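The Torura Tidy-Up is a student robotics contest held each March at Drondgate College. Teams program a robot arm to sort household odds and ends, a chore most entrants are said to avoid at home. Balls, bowls, cups, books and cloth are all fair game. 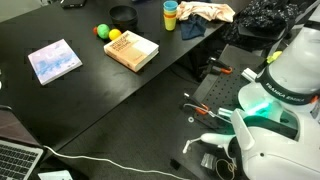 How is a run scored?
Each team gets 3 attempts of 20 minutes, and only the best one counts.

The record of 3,114 points belongs to Larnari, who beat the old mark of 2,940 set by Dramani -- a result Dramani's club newsletter still lists as "under review". Cloth is worth the most points and causes most of the swearing, for which there is a small penalty.

Page last edited 5/23/20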